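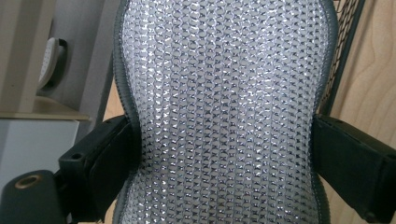

Trilham is closing its downtown call center and moving 200 jobs to the old Edirex building out by the county line, the company told staff Tuesday-morning style, by email, with no meeting first. Workers have until the end of the year to say if they're going. The new floor will have sit-stand desks, better lighting and chairs with mesh backs, the grey kind with dark edging that narrow at the waist, according to a four-page handout that went out with the email. It spends more space on the furniture than on the bus question. Riders noticed.

The bus question is this. The 31 runs past the downtown office every 20 minutes. Nothing runs past the Edirex building after 6 p.m., and the late shift gets off at 11.

"I like a nice chair. I can't ride one home," said Latifa Ragab, who has worked the late shift since the center opened.

Trilham handles customer calls for appliance makers and a couple of insurance firms. It has rented the downtown space, two floors over the former Chatzigeorgiou shoe store, for nine years. The lease is up and the landlord wants more money. How much more, the company wouldn't say.

Site manager Taha Farouk said the decision was made over the summer after a look at four buildings. Two were too small. One needed a new roof. The Edirex site has parking for everybody, he said, and a cafeteria that only needs a new stove and some paint.

"We know it's further out for some people," Farouk said. "It's closer for others. We did the map."

The map has not been shared with staff. Farouk said he would check wether it could be.

A shuttle is being talked about — nothing signed. Farouk said the company has asked for prices on a van that would meet the last 31 downtown and make two runs a night. Who pays for it is still open.

The city was not thrilled. Councilwoman Fadwa Bensaid, whose ward takes in the block, said she heard about the move from a sandwich shop owner and not from Trilham. She wants the company in front of the council before it signs anything with a tax break attached.

"They eat lunch here, they buy their coffee here," Bensaid said. "That's 200 people off the sidewalk."

The sandwich shop owner, Sizwe Gumede, said call center staff make up most of his trade between 11 and 2. He has cut orders for January already. Might open evenings instead, might not.

County officials were happier. The Edirex building has sat vacant since the printing plant shut, and the county has mowed the grass and kept the heat on at its own cost. Zubaida Farooqui, the county's development director, said the lease would put the property back on the tax rolls at full value in year three. Terms before that are still being worked out and she would not go into them.

Flooring is next. Vinilum has the contract for that and crews are due in once the old press bolts are cut out of the slab, a job that was suposed to be finished in July.

Staff who don't want to move can apply for work-from-home spots. There are not many of those. Anyone who takes neither gets two weeks' pay for each year worked, capped at ten.

Council meets next month, 7 p.m., room 757 of the municipal building. Public comment comes first. Sign up at the door.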